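A Saturday at the Dedora Open Day 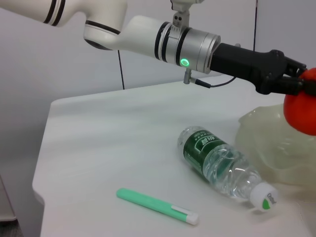 Issue 304, page 4

I have wanted to see the inside of the Dedora building for years. I used to ride past it on the bus to my first job, back when it was still a working ribbon mill, and the windows on the top floor were always lit up yellow in the mornings. The mill closed, the building sat dark for a long time, and then the workshops moved in. Once a year, in February, they open every floor to the public. This year I got there before the doors did!

The line already went down the steps and along the railing. It was cold enough that people were sharing hand warmers with strangers. A woman from the bakery on the first floor came out with a tray of caraway rolls cut in half (still warm, lots of butter), and after that I don't think anyone minded the wait.

They give you a paper map at the door, and my advice is to ignore it and start at the top. The stairs are steep, but the old dye loft is up there, and it was the best room of the day for me. Bence Kerekes has been dyeing wool in it for six winters. He had five pots going, and the whole place smelled like wet sheep and onions. The gold comes from onion skins, which I knew. The deep brick red comes from madder root, which I also knew, but I had no idea how fussy it is about heat. Let the pot get too hot and the red goes brown. Bence showed us two skeins from the same bag of roots, one he had watched and one he had left alone while he took a phone call, and you would never have guessed they were related.

He let people dip their own yarn. Mine came out a blotchy apricot and I love it. It's drying over my bathtub as I write this.

One floor down is Simanjuntak, the bindery. I had only planned to walk through and ended up staying for most of an hour. They do repairs, mainly: family Bibles, cookbooks with no spine left, a ship's log that somebody had tried to fix with parcel tape. Shih-chieh Chiu was sewing a text block at the front table and talking the whole time without once looking at her needle. She keeps every scrap of old thread she pulls out, in little labeled envelopes, in case a customer wants it back. Most do, she told me.

They also have the mill's old sample books, and I could have spent the whole day on those. Each page has rows of ribbon ends glued down and numbered by hand in brown ink. Number 2219 is a narrow green stripe with a pink edge, and it looks like it was woven last week. A man next to me recognized one from his grandmother's hat box and had to go call his sister.

Lunch was in the yard. The Diter food cart had potato soup and a sausage with mustard that made my eyes water. Get the soup. I'd also say bring cash, as the card reader gave up before noon and the line for the one cash machine was longer than the line for food.

After lunch I joined the boiler house tour with Ľudovít Kolář, who worked at the mill right up until it shut. The tour is meant to last half an hour and ran well over, and not one person left early. He told us how the first shift used to bake potatoes on the boiler door, and how you could tell which loom was in trouble by the sound coming through the floor. He still has his locker key. The locker is still there, too — number 200, with a dent he says came from a dropped wrench and a bad mood.

The last thing on my list was the glass studio, and I nearly missed it. Nikau Fairweather and Jonatan Dalen share the old loading bay and take turns at the bench. I caught the final demo, a small blue jug, and the crowd went completely quiet when the handle went on. Then a toddler shouted "Again!" and everybody laughed.

I came home with the apricot yarn, a notebook from the bindery, two caraway rolls and a jar of mustard from Drastitz, the little shop by the gate. I skipped the letterpress room and the whole east stair, so that's where I'll start next time.

If you go: the doors open at 10 and entry is free, though there's a box for the roof fund by the coat racks. Parking on the street fills up fast, and the bus stops right at the gate. The freight elevator runs all day for anyone who can't do the stairs; ask at the front desk. Wear shoes you don't mind getting dye on.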